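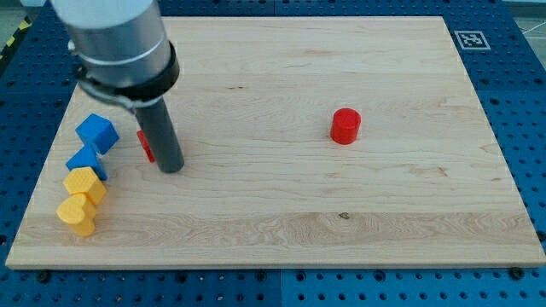 Figure 3. Wooden board on a perforated work table, with tool above.

HOME 461: Furniture Care and Surface Finishes
Unit 3 Handout: Wood and Moisture
Instructor: Violeta Zúñiga, Drunville Extension Program

Reading for this unit: Szewczyk, "Wood in the Heated Home" (2000), pages 23 and following. Copies are on reserve under the course number.

Wood takes up water vapor from the surrounding air and gives it back when the air becomes drier. This exchange continues for the life of the piece, long after the tree has been cut and the lumber dried. When the moisture in the wood is in balance with the air, the wood is said to be at equilibrium moisture content.

Movement across the grain
A board swells and shrinks mainly across its width. Change along its length is very small and is usually ignored in furniture work. Flatsawn boards move more than quartersawn boards of the same species. Students should be able to identify both cuts from the end grain.

Cupping
Cupping occurs when one face of a board gains or loses moisture faster than the other. A tabletop finished only on its upper face is a common case. Both faces should receive the same number of coats.

Finishes
No finish stops the exchange of moisture completely. Shellac and varnish slow it considerably. Oil and wax slow it very little, although they are easier to repair. The comparison chart handed out in January remains in use for this unit.

Terms to know: equilibrium moisture content, flatsawn, quartersawn, cupping, checking, relative humidity.

Assignment
Select one piece of solid wood furniture and record the direction of the grain in each main part. Note any gaps, splits, or sticking drawers, and state the likely cause of each. Reports are limited to two pages and are due at the start of the next class meeting.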